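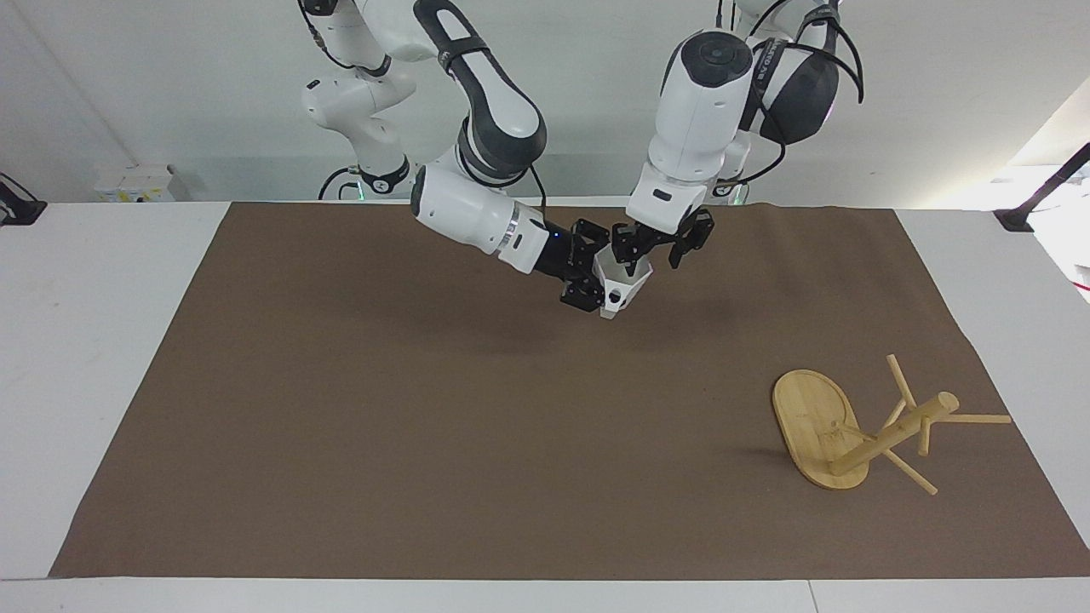 Foto: Stinex

Schnell zwischendurch, weil ich eigentlich längst los muss. Der Tisch also. Ihr wolltet wissen, wie es mit der braunen Matte weiterging, ich hatte ja beim letzten Mal so gejammert.

Sie bleibt. Drei Wochen hin und her, einmal schon wieder eingerollt und im Flur gestanden, jetzt liegt sie. Groß, fast der ganze weiße Tisch ist damit zu. Anfangs fand ich das zu dunkel. Inzwischen mag ich es, alles Helle sieht man darauf sofort, und genau das brauche ich, ich bin nämlich die, die morgens den Löffel sucht und ihn in der Hand hat. 59 Euro bei Orkia, für eine Matte, ja ich weiß. Kein Kommentar.

Der Bambusständer. Liegt, wie so oft. Ich hab ihn wirklich gern, die ovale Platte unten, das helle Holz, ein bisschen Maserung, hübsch. Aber leicht. Wehe man hängt auf einer Seite was dran und auf der anderen nicht. Dann ein Ärmel, eine Zeitung, und das wars. Zu Hause kippt er bei mir ungefähr immer dann, wenn jemand schläft.

Was ich probiert habe:

Filz unter die Platte. Bringt Ruhe beim Schieben, fürs Kippen gar nichts.

An die Wand gerückt. Geht, aber dann komme ich an die hinteren Sachen nicht mehr ran, und an der Wand steht schon der Toaster.

Doppelseitiges Klebeband. Hielt einen Nachmittag. Die Reste hab ich am Donnerstag noch von der Matte gerubbelt, mit Öl, danach war ein Fleck da, der aber wieder weggegangen ist. Nicht nachmachen.

Und das kleine weiße Sechseckige. Kein Henkel bei meinen, also eigentlich völlig falsch für einen Ständer, das hat mir meine Schwester auch schon gesagt. Aber ich liebe die Form! Sechs gerade Wände, und wenn man zwei davon nebeneinander stellt, passen sie aneinander wie Waben. In den Schrank gehen dadurch mehr rein als von den runden. Die von Triantafyllou sind auch schön, etwas bauchiger, aber da ist zwischen jedem eine Lücke, in der sich dann der Staub sammelt und einmal eine Erbse.

Meine Ordnung im Moment: Sechsecke in den Schrank, unteres Fach, Öffnung nach unten. Ständer nur für das mit Henkel. Matte nach dem Frühstück feucht abwischen, trocknen lassen, erst dann wieder draufstellen – sonst gibts Ringe. Klingt nach viel, dauert vieleicht fünf Minuten. Wenn man nicht nebenbei telefoniert.

Was gar nicht mehr auf den Tisch darf: Post. Schlüssel. Das Ladekabel. Die halbe Zitrone, die seit Tagen jemand noch essen will. Dafür hab ich jetzt eine Kiste von Useo unter der Bank, Deckel drauf, fertig. Wenn sie voll ist, wird aussortiert. Sie ist voll.
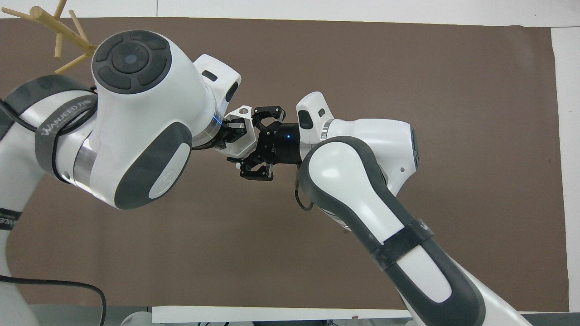
Man solle den Ständer doch einfach von unten beschweren, stand gestern in den Kommentaren, eine flache Metallplatte unter das Oval schrauben, etwas kleiner als das Holz, dann sehe man sie nicht und er stehe wie angewachsen. Und die Matte bitte nicht mit Öl behandeln, auf keinen Fall, Natron und lauwarmes Wasser reiche völlig.

Danke dafür! Das mit der Platte klingt gut, ich hab bloß Angst, dass mir der Bambus beim Schrauben reißt. Vorbohren, klar. Mit was für einem Bohrer? Zwei Millimeter? Wer das schon gemacht hat, bitte melden. Kleben wäre mir ehrlich gesagt lieber, aber nach der Klebebandgeschichte traue ich mir da selber nicht.

Natron hab ich da, wird am Wochende getestet, erst mal an einer Ecke.

Ach so, und weil gefragt wurde: nein, der Tisch ist nicht neu. Derselbe weiße wie immer, nur sieht man kaum noch was davon, am Rand halt. Die Kratzer sind alle noch da, unter der Matte. Sehr praktisch.

So, Jacke, Schlüssel (Kiste!), los. Nächstes Mal dann der Schrank von innen, den muss ich vorher aber noch aufräumen.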